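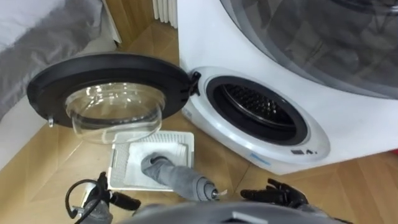
**1/** Right, jumper thread. A few of you asked after my last moan, so here's everything I know about buying second-hand wool and keeping it alive. I've been at this since I moved to Nitberg and realised how cold a hill can be.

**2/** Start with the label, and if there isn't one, use your face. I mean it! Hold the sleeve against your neck for a few seconds. If it prickles in the shop it will prickle on the bus, and you will not "get used to it".

**3/** My best find ever was a bottle green Nirkar cardigan, £4, leather buttons, one cuff chewed to bits. The worst was a gorgeous cream thing I paid 28 quid for at the Movside market that came apart at the shoulder the second time I wore it. Pulled on the seams before I bought it? Did I heck.

**4/** So now I pull on the seams. Gently. Shoulders first, then under the arms, then where the ribbing joins the body. Hold it up to a window too and you'll see thin patches at the elbows straight away.

**5/** Moths. Sorry. Anything second-hand goes in a sealed bag in the freezer before it goes anywhere near my wardrobe. Two weeks, bag squashed flat, as much air out as you can manage. My freezer currently holds peas, half a loaf and a tank top.

**6/** When it comes out, let it get back to room temperature while it's still in the bag, then give it a good shake outdoors. I have shaken jumpers off the back step at eleven at night in my slippers and I'd do it again.

**7/** Now washing, which is where everyone gets nervous. Less often than you think. Mine get hung by an open window overnight and that sorts out nearly everything apart from actual spillages (soup, mainly).
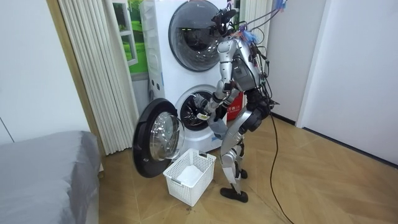 *Stacked washer and dryer on parquet. The lower one is where wool goes, if you must use a machine.*

**8/** If yours has a wool cycle, use it, cold, inside out, in a mesh bag, and don't stuff the drum. Low spin. Wool wash liquid and no softener. Never a 60 cycle, please, I'm still grieving a Fair Isle.

**9/** And keep it out of the tumble dryer. Roll it in a big towel, kneel on the towel (very satisfying), unroll, then lay it flat somewhere the cat can't get to. Pat it back into shape while it's damp, cuffs and neck especially.

**10/** Shrunk one already? Soak it in lukewarm water with a good squirt of hair conditioner, leave it half an hour, then ease it out bit by bit. I got most of a sleeve back that way. If it has properly felted, though, that's a hot water bottle cover now — cut it up and enjoy it.

**11/** Bobbles. I've tried the little battery shavers and I've tried a comb, and the comb wins for thick knits. Shaver for fine ones, lay the jumper on a table, no pressing. I went straight through a lambswool elbow once while watching the snooker.

**12/** Which brings me to darning. I learned from Krum Petek at the Movside mending night, who has fixed 104 jumpers to date and keeps a notebook of them all with a snip of yarn taped next to each entry. I'm on page three of my own copycat version.

**13/** Krum's main advice to me was start your stitches well outside the hole, in the wool that's still strong, and don't pull tight. My first darn looked like a belly button. The green cuff took me four evenings and it's still the bit of the cardigan people notice, in a nice way I think?

**14/** Yarn for mending: save every odd end anyone gives you. Close enough in colour is fine. A wild contrast is better than a near miss, so if I can't match it I go mustard.

**15/** Storage, quickly. Fold them, don't hang them, or you get shoulder horns. Mine go away in June in cotton pillowcases with a cedar block, and I sand the block a bit when it stops smelling.

**16/** Cost of all this, as someone asked: I've got seven jumpers in rotation and I reckon I've spent roughly £50 on the lot, leaving out the cream disaster, which we don't discuss.

**17/** Next mending night is Nov 19, 2024, upstairs at Movside, bring a holey thing and a blunt needle. Tea's free, biscuits go fast. I'll be the one in green.

**18/** Oh, and if anyone has leather buttons, the small football sort, I've lost one off the cardigan and will happily swap for mustard yarn. I've got loads of it.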